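Call for participants – bedroom tidying and clothes folding

Visser Household Studies invites adults in the Tullby area to take part in sessions beginning in March. Participants will sort, fold and put away everyday garments and linen in a furnished bedroom. 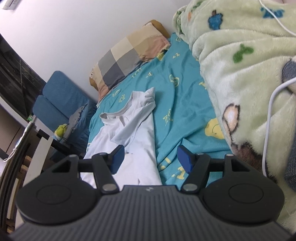
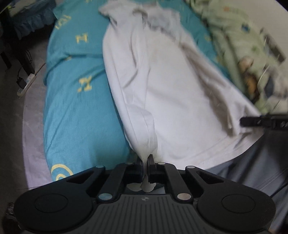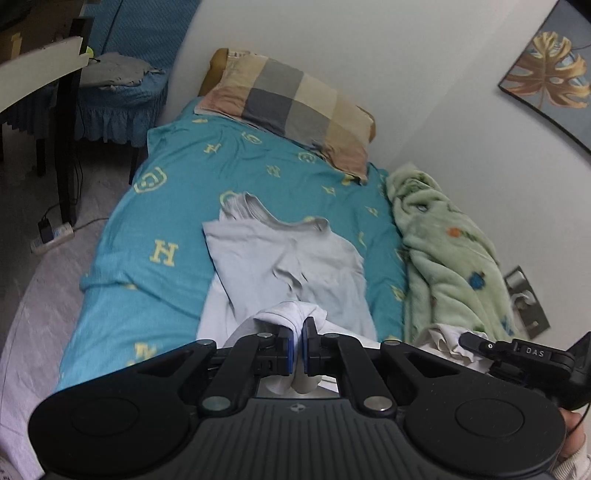
Each participant will attend 2 sessions and will receive 80 euros on completion. No previous experience is required – full instructions are given on arrival. Applications should reach the Tullby office by Feb 21, 2023.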